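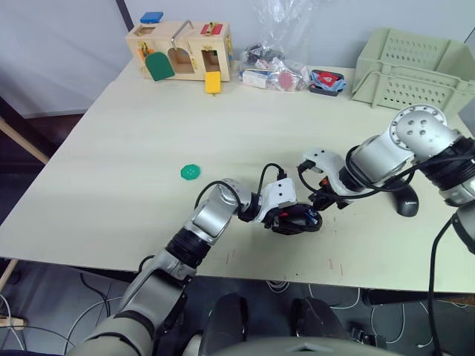 2 min read

Day 13 of the no-code experiment, and the booking app for my little tool library now has a login page, a home page and a button that opens the home page from the home page. I dragged that button in myself. I'm quite proud of the colour.

Moved everything over from Grikix last night after it decided my free plan covered 1004 records. I have 1088. The spreadsheet went across to Udus without a murmur, except that every return date is now a due date and every due date is blank. According to the database, the whole of Flindton has brought its hedge trimmers back in the future.

Spent the morning on the calendar block. You drop it on the page, it looks lovely, and then you find the setting called Behaviour, where there are 40 toggles and no save button. It saves when it feels like it - usually just after I've changed my mind.

Support wrote back at lunch to suggest I clear my cache. I cleared my cache. I also made a toastie, with similar effect on the calendar.

By four I'd worked out that the dates come in properly if you import the sheet as text and convert them one column at a time. Did the due dates, stopped for a cuppa, came back and did them again because I'd closed the tab.

Tomorrow: return dates, then the reminder emails. The Dumitrescu template is meant to handle those, and so far it has sent me nine reminders to set it up.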